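Bed Making and Linen Care in Shared Housing
Student Project Report, Flemstead Residence Program

The project examined how students in the Kodulholm building keep their beds in order. A total of 22 rooms took part, and each was visited on two occasions.

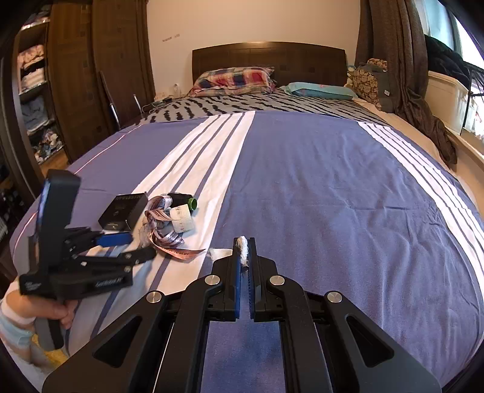 Most beds combined pieces from different sets, such as a striped blanket with a plaid pillow. Residents smoothed the blanket first and left the pillows for last. Creases remained the most frequent remark on the checklists.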